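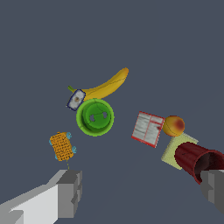 # Grasp planner renders, Drestelside

Looking down between the fingers at the current object set. The yellow banana, the green cup and the peach are kept from the old set; the ridged red cup at the right is newer and still gives the segmenter trouble on its grooves.

## Setup

We keep these renders for checking Jikel, our grasp planner, before a build goes to the arm. Tovex handles the simulation side and writes out color, depth and object masks for each step. A full run is 200 layouts with up to 5 grasp attempts each, and takes almost 600 seconds on the office machine. The background stays plain so that mask errors are easy to spot.

The clutter layouts came out of a February visit to the Cáceres office, where the planner was tuned on single objects and did badly once things touched.

## Views

- **Layout 436, arm view.** The fingertips are just above the group, with the peach close under them. Neighbor clearance is the check we care about in this layout — the green cup and the red-and-white box leave little room for a wide approach. The planner scores each candidate by the gap on both sides of the fingers, then by wrist rotation.

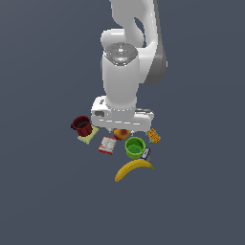 - **Still to add.** Depth and mask views for the same layout, plus a plot of candidate scores. The mask export has an open bug with overlapping objects — labels can swap at the shared edge — so those wait for the next Tovex build.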